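Warum fahren Menschen zur Arbeit?

Viele Erwachsene arbeiten nicht dort, wo sie wohnen. Sie fahren mit dem Bus, dem Rad oder dem Auto. Wer pendelt, legt den Weg jeden Arbeitstag zweimal zurück.

Was macht man, wenn das Auto kaputt ist?

Nicanor Cáceres arbeitet im Lager der Firma Geagea in Plarndale. Bis dorthin sind es 5 Kilometer. Ohne Auto nimmt er den Bus oder geht zu Fuß. Manche Firmen helfen auch: Bei Geagea dürfen Kollegen ein Rad ausleihen.

Wer arbeitet, wenn andere schlafen?

In Bäckereien beginnt die Arbeit oft mitten in der Nacht. Auch Busfahrerinnen, die Polizei und Krankenhäuser haben Schichten. Eine Schicht ist die Zeit, in der jemand Dienst hat. Danach übernimmt die nächste Gruppe.
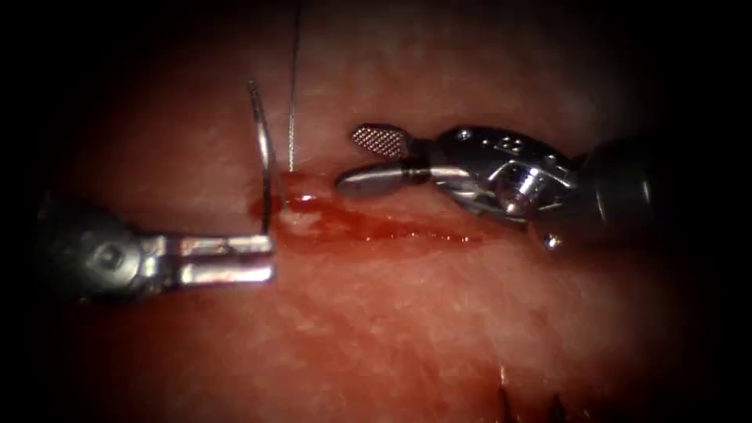 Wörter zum Merken

Pendler: jemand, der regelmäßig zur Arbeit und zurück fährt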